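Lining up the gripper in the simulator before you run the real arm

If you're on the shared bench at Tiltinon, please spend an evening in the simulator first. I know, I know, everyone wants to see the arm move! Javiera Fuentealba built the kitchen scene for us in June, and it has saved me a good many scraped bowls.

Step 1. Load the scene
Open the Skisard folder, pick the bowls-and-bin layout and let it settle. Set the episode length to 300 steps, which is plenty for one small block.

Step 2. Check both views
Put the wrist view and the room view side by side, with the fingers wide open. You want the blue block ahead of the gap between the fingers, and a little left of the middle is fine at this stage.
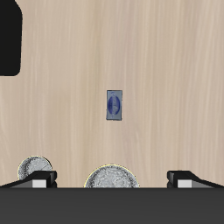
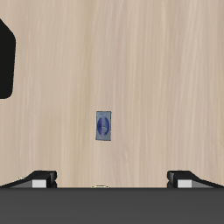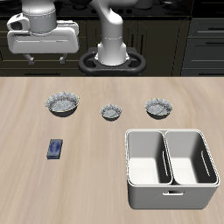 Step 3. Come down slowly
Lower the wrist in small moves, nudging it sideways as you go, and don't close the fingers until the block sits between the two pale pads. Save your settings under your own name (Gert Le Roux and I have overwritten each other twice).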